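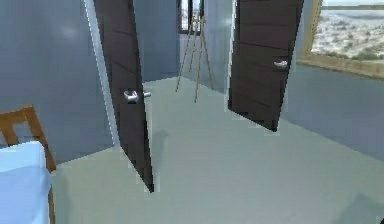

Sim apartment, two dark doors, two lever handles. My whole week.

OK so gripper comparison, round one! Same doors, same controller, two hands: the Durier parallel jaw and the Holmgren three-finger. 200 tries each, all in sim for now.

I went in totally sure the three-finger would win. More fingers, more grip, right? (Junaid Jadoon bet me lunch the other way and I laughed at him.)

Durier missed the lever 13 times. Holmgren missed it 31. I owe a man a sandwich.

Watching the replays, the third finger keeps bumping the round plate behind the lever on the way in. The jaw just slides over the lever and pushes down - boring, works great.

Holmgren is way nicer once it has hold of the thing though. Smooth pull, hardly any slipping. If I could fix the approach angle I think it'd be close.

Also tried swapping the wrist camera for a wider one and wow, don't do that without redoing your calibration. I lost most of Thursday to that.

Zofia Szulc asked if the silver handles are throwing off the detector with those bright highlights. Maybe?? Going to try a matte version tonight and rerun both.

Real door in October if Prys Morris lets me near the good arm. Place your bets now, loser buys lunch again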